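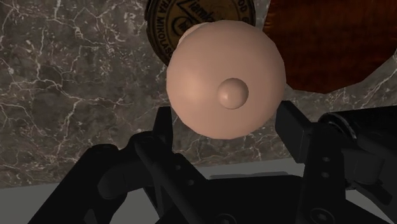 Why Are Planets Round?

Pick up a handful of gravel. You will find lumps, wedges and at least one piece shaped like a bad tooth. Space is full of rocks like that. So why are all the planets so tidy?

The answer is gravity, which is a bit of a bully.

Everything pulls on everything else. You are pulling on your desk right now, but so weakly that the desk hasn't noticed. A planet has far more stuff in it, so it pulls much harder, and it pulls everything toward its middle. Mountains, oceans, school buses, you.

Now imagine a young planet with one enormous corner sticking out. Gravity tugs on that corner day and night for millions of years. Rock seems strong, but under enough weight it cracks, slumps and even creeps along like very slow toothpaste. Sooner or later the corner gives up. When every part of the surface has been dragged in as close to the middle as it can get, you have a ball.

Small space rocks get away with being ugly. Their gravity is too weak to squash anything, so plenty of asteroids look like potatoes. Mars has two moons, Phobos and Deimos, and both of them are potatoes.

Is Earth a perfect ball?

No. Earth spins, and the spinning makes it bulge at the waist. (This happens to many of us, without the spinning.) If you measured Earth through the equator, you would get a slightly bigger number than if you measured it from pole to pole. Saturn spins much faster and is made mostly of gas, so it looks rather sat upon.

What about mountains?

They are allowed, up to a point. Pile a mountain too high and the rock underneath starts to sink. Mars has weaker gravity than Earth, so it can hold up a bigger one. Its volcano Olympus Mons is more than twice as tall as Mount Everest, and it has no gift shop.

Try it yourself

Drip a little cooking oil into a glass of water and watch the drops. They pull themselves into rounded blobs too, but gravity doesn't get the credit for this one. That is surface tension, a different bully – see the next page.

Written by Innes Ogilvie. Last updated 4/15/19.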